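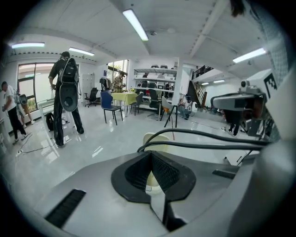

Second post about the shared room on the ground floor. The first one was about the lease. This one is about the room itself, for people who asked what we did with it.

The floor first. We went with glossy white. It bounces the window light around and we can leave the ceiling lights off most of the morning. It also shows every shoe mark. I mop it at 7 a.m. and it needs it again by lunch.

Cost of the floor coating was 39 a square meter from Iwasaki, two coats. They wanted 3. Two has been fine so far.

The ceiling beams stayed. Boxing them in would have lost us height and I like seeing them. We painted them white with everything else.

Lights are plain fluorescent. Miyuki Tanabe wanted pendants. We priced pendants and bought fluorescent.

The white chair by the window is the seat people go for first. We may get another one. Jesine had them on sale in December and I should have bought two then.
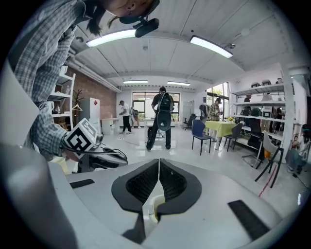 Brick. The left wall was plastered when we moved in and there was a soft patch in it. We took the plaster off and found red brick in decent shape, so we cleaned it up and left it showing.

If you do this, seal it. Unsealed brick drops dust on everything near it. We used a clear matte sealer from Curkbridge and let it cure for 35 hours before moving furniture back.

The refrigerator went against the brick with the low counter next to it. That's the whole kitchen area for now. No stove, no plans for a stove.

Open shelves are for small things only. Big things go home with you. This rule is working better than I expected.

The bare branch is Miyuki's. I was against it and now I don't mind it.

Still to do: more hooks for coats (one wire hanger on the wall is not a system), a proper mat at the door, and blinds for the back window. It has a lot of panes and the Vumlow quote for blinds came in high, so we're measuring again ourselves.

Will post the blinds when they're up.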